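Speaker notes, budget session, July 8, 2022

**Opening (keep it short)**

Thank Felista for the slot. Say up front that I'm not against buying. I signed the last two purchase orders myself. I'm against buying on the strength of a demo.

Ask the room: who has seen the Troria video? Wait for hands. Then ask who has seen the quote. Fewer hands, I expect.

**The quote**

- The base price covers the arm and controller.
- Gripper fingers are a separate line. So are spare pads.
- Installation is "from" a number. Ask Ayman to tell the story of the last time we accepted "from."
- Training is two people, one visit. We run three shifts.

Skevuvance came in lower, but their support contract starts on delivery. Our floor won't be ready until October, so we'd pay for support on a crate. I asked them to move the date and they said they'd look into it. Still waiting.

**What the thing has to pick up**

Slow down here. Every vendor shows a stiff cardboard box, square to the table, good light. We pack mixed snack bags. Small wrapped candy, pillow bags full of air, packets with crimped ends that fold when you squeeze them. They land any way they like, on top of each other.

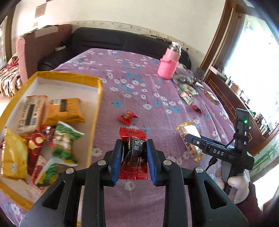
So the pick rate on the data sheet means very little to me. Jaltico quotes 500 picks an hour. Of what? I wrote to ask and got the same data sheet back, in color this time.

Nusrat's proposal, and I support it: we send each vendor a carton of our own product, 109 pieces, straight off the line and not sorted. They run it with nobody helping and send us the whole video, uncut. Drops count. Crushed bags count. If they won't do it, we learned something for the price of shipping.

**Costs that aren't on anyone's slide**

- Pads wear. Get a price and a lead time in writing.
- Somebody has to clear jams. That person is on our payroll, so put the hours in.
- Floor space. Victor measured, and the cell as drawn blocks the cart lane.
- Software renewal in year two. Mussa left it off the first quote and added it when we asked.

With those in, payback on the cheapest option goes from 2 years to something I wouldn't want to defend. (If pushed for a figure: I don't have one I trust yet. Say so.)

**What I'm asking for today**

Money for the trial only. That's 248 dollars in shipping plus Mawuli's time to go through the videos. No deposit, no letter of intent, no "holding our place" in anybody's build schedule.

If somebody says the price goes up after the summer: it may. They told us that last year too, and the new quote is lower.

**Questions**

Expect one on leasing. I haven't read the lease terms past page one, so don't bluff. Offer to send them around with my notes by the end of the month.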